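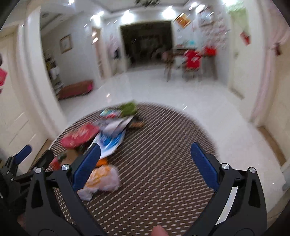

Boker Relief Network opens support for families displaced by raids in Grewal district

August 2025

Boker Relief Network has begun sending food, shelter kits and trained staff to Grewal district, where armed raids on villages along the river have forced 300 families to leave their homes.

The families are staying at 3 sites near the town of Fluvby. Most arrived on foot, many with only the clothes they were wearing. Local leaders say the raids were linked to a long-running dispute over cattle and grazing land, which has grown worse since the rains failed in May.

A first delivery of 500 shelter kits reached Fluvby this week. Each kit holds two tarpaulins, rope, blankets, a cooking set and a water container. The kits left over after every family has been served will be kept in the town in case more people arrive.

"People are tired and frightened, and they want to know whether it is safe to go back," said Anayeli Barrera, head of emergency response at Boker Relief Network. "We can't answer that for them. What we can do is make sure they have a roof, clean water and enough to eat while they wait."

The charity is also helping to trace missing relatives. Staff have so far registered 19 children who became separated from their parents during the raids. The children are being looked after by host families in Fluvby, and their details have been shared with the district authorities — no names or photographs will be made public.

Satish Dubey, who leads the tracing team, asked anyone with information to speak to staff at the registration desk in person and not to post it online.

Road access remains the main difficulty. The bridge at Dollside is closed to lorries, so supplies are being moved to smaller vehicles on the far bank. This adds a day to each journey. The network has asked the district authorities to allow relief traffic to use the northern road under escort, and talks are continuing.

Boker Relief Network works with all communities in the district and takes no side in the dispute. It calls on armed groups to keep away from the sites and to let families travel freely.

Journalists wishing to visit Fluvby should apply to the press office first. Filming is not allowed at the registration desk.

Press contact: Fletcher Donnelly, Boker Relief Network press office
Donations and supplies: Sneha Singhal, supporter services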